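Kistwood's planner learns to wait

Saturday, September 3, 2022

Ignacio Valdebenito has spent most of the summer on a piece of software that decides when a robot arm should do nothing. He maintains the grasp planner at Kistwood, where the manipulation group works on small flexible packaging, and the part he is responsible for sits between the perception node and the trajectory controller. It is called Bralia. It takes a set of grasp candidates and returns one of them, or none.

"Returning none is the part I care about," he said. "The old planner always had an answer. You gave it a picture with some segments in it and it gave you a pose, and if the segments were bad the pose was bad, and the controller executed it with full confidence."

The old planner was Montecinos, named after the street where the first lab was. It ranked candidates by a single score combining mask quality, distance from the nearest obstacle and approach angle. Valdebenito does not dismiss it. On rigid boxes it was adequate, and its code was short enough to read in one sitting. The trouble began when the group moved to snack packets.

A packet has no fixed shape. The film wrinkles, the contents shift, and the crimped ends stick out past the volume that can usefully be gripped. The film is also shiny, which affects depth. "You get a highlight on the wrapper, and inside the highlight the depth is either missing or wrong," Valdebenito said. "Missing is fine. I can handle missing. Wrong by a centimeter, with a high confidence value attached, is a real problem."

Color gives less help than visitors expect. Several of the packets the group uses are red, and when they touch, the segmentation network tends to merge them. A merged mask has a centroid that falls on the seam between two packets, and Montecinos liked centroids. It would close the fingers on the overlap, lift both packets a short way and lose one of them.

Bralia handles this by keeping more than one interpretation. For each cluster of touching packets the perception node, Kerby, now publishes up to 5 segmentations in place of a single best one. The planner scores every grasp candidate against all of them. A grasp that is good under one segmentation and poor under the others is marked down. If no candidate passes the threshold, the arm backs off along its approach axis, takes another image and tries again.

Pascual Figueroa, who wrote Kerby, was in the room for part of the conversation and objected to the word "interpretation."

"They are samples," he said. "The network has no opinion about packets. We run it with different crops and keep the outputs that disagree."

Valdebenito accepted the correction and went on using his own word.

The retry loop required the most changes. In the first version, the arm could back off and look again without limit, and on a difficult cluster it did so until an operator pressed stop. The loop is now capped at 3 views. After the third, the planner selects a nudge, a short sideways motion with the fingers closed, intended to separate the packets. The nudge direction is computed from the long axis of the cluster. It does not model friction.

"We tried modeling friction," Valdebenito said. "We spent most of July on it. The parameters were different for every packet type and different again depending on how the packet was lying. The heuristic is four lines and it separates things often enough. I would like to have a better reason than that, but I don't."

The second large change concerned images taken while the wrist is moving. The camera rides close to the fingers, so anything near the gripper sweeps quickly across the image, and the nearest packet is often the one most blurred. Montecinos ignored the issue by stopping the arm before each image. Bralia accepts images in motion, but Kerby attaches a blur estimate to each mask, computed from joint velocities and the expected depth of the region. Masks above a blur limit can be used for collision checking and cannot be used for grasping.

Figueroa considers this the most useful thing the two of them did. "A blurred packet is still an obstacle," he said. "Before, we threw the whole image away. Now we throw away one use of part of it."

The fingers themselves are a constant presence in the image and have to be masked out. For a while this was done with a fixed polygon. It failed whenever the gripper opened wider than the polygon allowed for, and the perception node would report a dark, unusually rigid object at very close range. The mask is now rendered from the gripper model at the current opening. Rendering adds a small delay, and Valdebenito would like to cache the result by finger position. The ticket is open.

Testing is done from recorded logs before anything runs on the arm. The regression set holds 983 clips, each cut to the moments before and after a planning decision. A change to the planner is replayed against all of them, and any decision that differs from the stored one is flagged for review. Flagged does not mean wrong. A recent change to the angle penalty altered 600 decisions, and Valdebenito read through every one.

"It took days," he said. "Most of them were the same grasp rotated slightly. I have since added a tolerance."

He is wary of quoting a success rate. The figure depends on how the packets are placed, and a person placing packets all day starts to space them out without noticing. The group has begun tipping them from a bin for some trials, though the resulting piles are harder than anything Bralia was tuned on. Bins are a separate problem. Inside one, the walls limit the approach angles, the packets lie several deep, and the assumption of a flat supporting surface no longer holds. Bralia currently fits a plane to the tray and removes everything below it. In a bin there is no useful plane to fit.

Asked what comes next, Valdebenito named the tray rim. The plane fit treats a low rim as noise, and the collision checker, which uses a separate map, treats it as a wall. A packet lying close to the edge can therefore be graspable in one module and unreachable in the other. The planner returns none, backs off, looks again and reaches the same conclusion.

"Both modules are correct according to their own inputs," he said. "I have to make them share one map. Pascual has to change his message format."

Figueroa said that he had not agreed to that yet. 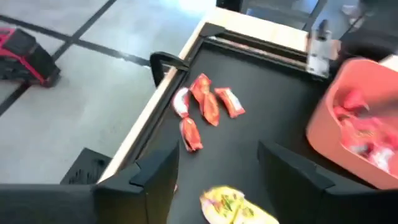

Wrist camera view of snack packets on the tray, with a bin of packets at right.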